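Section 5: Setting up the suturing station for open day

I ran this station at the Plitarham open day last April, and Mercedes Valderrama ran it the year before, so what follows is her list plus my scribbles. You'll need the Zatside console, the Hou light and a fresh tissue pad. Give yourself 18 minutes before the doors open. I always think I can do it faster and I never can.

1. Switch on the Zatside and let it finish its self-check. Hands off the grips until the chime!

2. Lay the pad in the tray and smooth it down with the flat of your hand. A fold along the far side is fine — mine always has one.

3. Bring the light up until the middle of the pad is bright. The corners will stay dark on the big screen. Leave them.

4. Drive both arms in slowly and stop when the jaws are just over the cut you plan to work on.

5. Put in a couple of practice stitches before you let anyone watch. Visitors like seeing finished knots next to a stitch in progress, and it gets your fingers warmed up (mine need it).
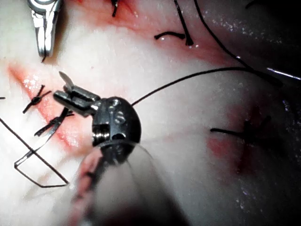
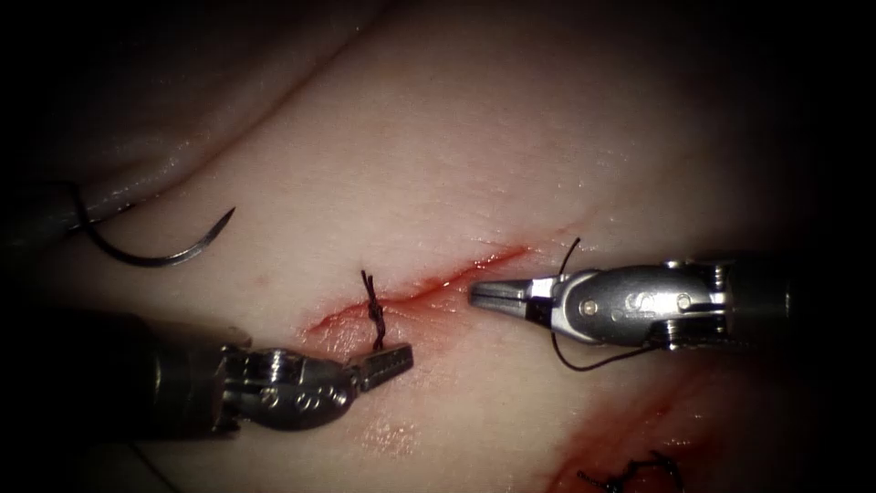
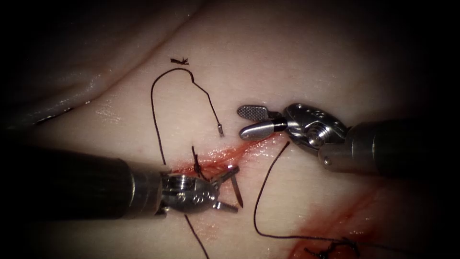
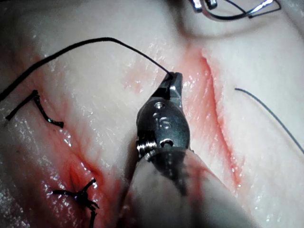
Stitching with black thread on the pad. The first and last views are close in on one instrument; the two in between show a pair facing each other across the cut.

6. Ask the Lorker desk to send people over in groups of 4. Any more and the ones at the back only see elbows.

7. Talk while you tie. I say which hand is moving before I move it, and people follow along much better.

Note: Long thread tails wander. If a loop ends up lying across the pad, pause and move it before you start the next stitch.

Caution: Needles are real and sharp. Park both arms and lock the console before you reach into the tray, even if it's only to fix the pad.

Caution: The red stain doesn't come out of shirts. Wear the apron.

Between groups I take around 5 minutes to trim ends and drink some water. Spare pads are in drawer 2, under the gloves.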